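Mug tree or hooks for the break room? And what to do with the wooden spatula

Kitchen & Break Room board – 15 replies

nfourie
We moved into the smaller break room in October and lost the upper cupboards in the process. The mugs now live on the counter next to the sink, upside down on a towel, and I would like to get them off there. Two options so far. One is a mug tree, the freestanding kind. The other is a rail of hooks screwed to the wall over the counter. Facilities will put up the rail if we ask, but they want to know exactly where and they will only do it once.

We have seven regular mugs plus whatever visitors use. Counter depth is not great. Opinions welcome, especially from people who have lived with either one.

b_makhubela
Hooks. A mug tree takes up the counter space you are trying to get back. We had one on the second floor and it got moved every time somebody wanted to use the toaster.

lizelle.s
I would go the other way. You can pick a tree up and put it on a table when you wipe the counter. You can't do that with a rail, and mugs on a rail over a sink get splashed. Also, hooks at a height that suits Bongani do not suit me.

b_makhubela
Fair point on the height. Still hooks.

Mohsin M.
What is the tree made of? Our old wooden one went dark at the base from drips. If it is a coated one you can rinse it, which helps a lot. I had a Ceten one at home with straight pegs and the mugs slid off if you bumped it, so look for arms that turn up at the ends.

nfourie
The one I have my eye on is white, with a flat round base and thin arms that curve up at the tips. All the arms are at the top of the pole, so it is more like an umbrella than a Christmas tree. The spatula belongs in this discussion too, as it has no home either. It has been going in the drawer with the forks and the drawer does not close properly with it in there.
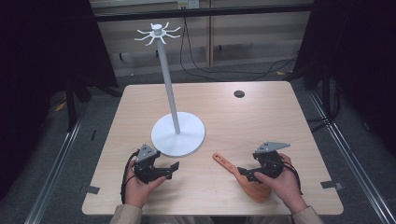 Skikon Kitchen & Break Room Group | Second Floor

The pole on that one leans a little to the left. I don't know how much that matters once there are mugs on it. My thought was that the spatula could hang from one of the arms by the slot in its handle, and then both problems are solved with one item.

nokuthula_m
The slot is long enough to be useful. Mine at home has a tiny round hole that fits over nothing. But a spatula hanging in with the mugs is going to swing into them, and you end up with a greasy spoon against the side of somebody's cup. I would keep them apart.

lizelle.s
Agree with Nokuthula. Stand it in a jar.

b_makhubela
If you had a rail, the spatula could have the last hook, at the far end, away from the mugs. I am only pointing this out.

Mohsin M.
About the lean. Check whether the pole screws into the base. On many of them it does, and it works loose over time. Turn it upside down and see if there is a screw in the middle. If there is, tighten it and put a bit of felt underneath afterward. If the pole is fixed and still leans, load the heavy mugs on the other side first. With every arm at the top the weight sits high, and an uneven load matters more than it does on the kind with pegs all the way down.

nfourie
Good, I will check for a screw. How heavy is too heavy? Two of ours are the big stoneware ones from the Magagula open day.

Mohsin M.
I can't give you a number. Put one big one on each side, opposite each other, and give it a push with one finger. If it rocks, the big ones stay on the shelf.

nokuthula_m
The Magagula mugs also have narrow handles. Try one on the arm before you plan around it. Thin arms should be all right.

piet_2148
We tried both in our building. The tree was fine for a year or so and then people started hanging wet dish cloths on it. The rail has the same problem, only higher up. Whichever you get, put a separate hook on the cupboard door for the cloth.

lizelle.s
That is true of ours as well. The cloth goes on anything that sticks out.

b_makhubela
Has anybody measured the counter? I keep saying hooks but if there is room next to the fridge for the base then I don't mind that much. What I don't want is a tree in front of the outlet.

nfourie
I will measure tomorrow morning before the coffee crowd. The space next to the fridge is where the Pidia kettle sits now, but the kettle could go to the left of the sink.

Plan for the moment: tree next to the fridge, big mugs opposite each other, spatula in a jar by the stove, cloth hook inside the cupboard door. I have not asked facilities for the rail yet and I won't until we have tried this for a couple of weeks – they only come out once, as I said. If you have a spare jar, a tall one with a wide mouth, please leave it by the sink with a note on it.

nokuthula_m
I have a tall jar that had pickles in it. It still smells a bit. Will run it through the dishwasher twice and bring it in.

b_makhubela
Fine by me. Please keep the rail request in drafts.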